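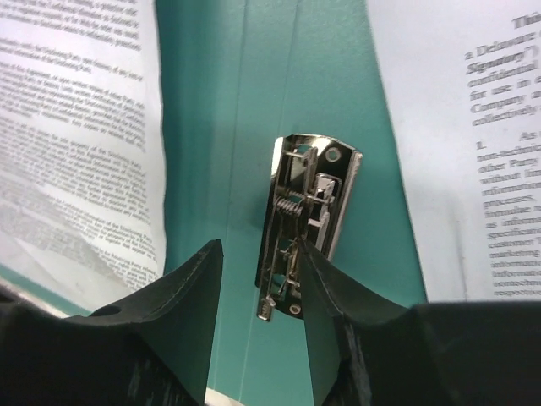
Campaign Spending and Turnout in the Jellisholm Council Election

Home | Projects | Politics | Archive | Contact
4 min read

Submitted by Eilif Hovland, Department of Civic Studies, 28th May

1. Purpose
This report examines whether candidates who spent more on their campaigns drew more voters to the polls in the Jellisholm council election. The council has 13 seats, of which seven were contested.

2. Method
Spending returns were obtained from the town clerk and compared with turnout in each ward. A written survey was also distributed in the Fesach and Lie wards, and 1055 completed forms were received. Respondents were asked how they had first heard of the candidates.
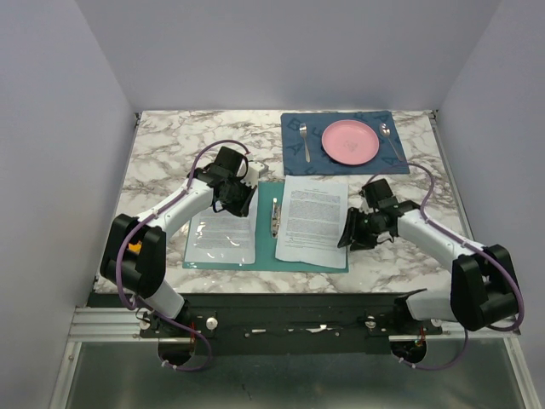

Figure 2. Open folder on the table.

3. Findings
Turnout was highest in Lie, where spending was the lowest of the contested wards. Fesach recorded the largest outlay — most of it on mailed flyers — and a turnout below the town average. Survey respondents in both wards named door-to-door visits more often than any printed material.

4. Limitations
The Jemgate returns arrived 10 days after the deadline and were left out of the comparison. The survey did not reach residents who vote by mail from outside the town. A second round of forms, to include Jemgate, is proposed for next May.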